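# Teaching a Gripper to Pick Up Things That Are Not Cubes

Final project report, Plaso group
Written up by Shih-chieh Cheung

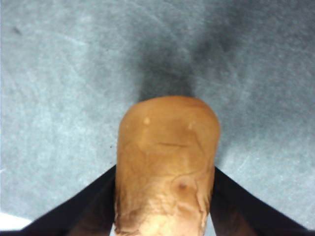
*Fig. 1. Wrist camera view during a grasp. The object is held upright between both fingers over the gray work surface.*

## 1. What we set out to do

The class handout suggested collecting demonstrations with foam cubes. Foam cubes are friendly. They have flat sides, they stay where you put them, and every earlier group got good numbers with them. We wanted a policy that could deal with lumpy objects, the kind with no obvious front and no two matching sides, and we wrote that into the proposal in February, when we still had a lot of free evenings.

The plan was to record 1,000 demonstrations by hand teleoperation, train a policy on them, and test it on objects it had never seen. The task in each demonstration was the same: approach, close, lift, hold, put down, let go. We named the dataset Sarkar and the arm Brolar. Naming things was the only part of the project that finished ahead of schedule.

## 2. Setup

We used one arm with a two-finger gripper and a small camera at the wrist. The operator sat at the Tindthorpe bench and drove the arm with a handheld controller. Each recording saved the wrist video, the joint positions, the gripper opening and a success flag that the operator set afterward.

We thought hard about adding an overhead camera and decided against it. The wrist view gives the policy the part that matters most at the end of a grasp, where the fingers meet the object. In Fig. 1 the surface detail comes through well: the fine dark lines on the right side, the small brown spot lower down, the wrinkled part near the base. The cost is that the wrist camera sees very little of the rest of the world, and the policy had to learn to search before it could learn to grasp.

## 3. Collecting the examples

We used 28 objects for training and kept 7 back for testing. All of them were irregular in some way. Operators worked in blocks of 20 demonstrations and then had to switch with someone else. This rule came in after the first week, when we plotted closing speed against time of day and found that everyone gets sloppy around the same point in a sitting. The plot was very clear and a little insulting.

A few things we wrote down along the way:

- **Start poses.** At first we always started from the same arm pose, and the policy learned that pose by heart. After that, a script picked the start pose for us. It had no sense of what was comfortable to drive, and the data got better.
- **Object placement.** People who are told to place an object randomly put it in the middle. We had the script call out grid squares for this too.
- **Success flag.** Two operators counted a grasp as good if the object left the surface. The other two wanted it held until the put-down. We settled on the second rule and relabeled the early blocks, which took a whole evening and most of a bag of pretzels.
- **Regrasps.** We nearly threw out every recording where the operator fumbled and tried again. We kept them in the end, with the fumble marked.

The regrasps deserve more room than a bullet. With clean demonstrations only, the policy had never seen a bad situation, so when it got into one it closed on air and lifted with great confidence. Adding the fumbles gave it some idea of what to do next. Our worst driving was some of our best data - a result I plan to bring up with my mother, who taught me to parallel park.

## 4. Training

We trained on short windows of video and joint data and had the model predict the next stretch of motion. Images were shrunk before training to fit the lab machine. Our first setting shrank them so far that surface marks disappeared, and we lost days blaming the network before anyone opened the actual training images and looked.

We also shifted colors and brightness at random. Shadows on the work surface were a problem early on. The policy liked to treat a dark patch as something worth visiting, and it would hover there politely until the time limit.

## 5. Results

The policy did well on training objects in new positions and worse on the held-out set, as expected. Rounded, upright objects were the easiest of the held-out group. Flat ones were the hardest, and the usual failure was stopping too high and closing above the object.

We don't have a fair comparison with the foam cube groups. Our success rule was stricter and our objects were meaner.

## 6. What we would change

Write the success rule before the first recording. Look at the training images on day one. Save the operator's initials with every block, so that odd habits can be traced without an argument. We would also like a force reading at the fingers, as the gripper opening alone says little about how hard the object is being squeezed.

The dataset, the placement script and our notes are in the Sarkar folder on the course drive. The subfolder called "old_final" is the current one.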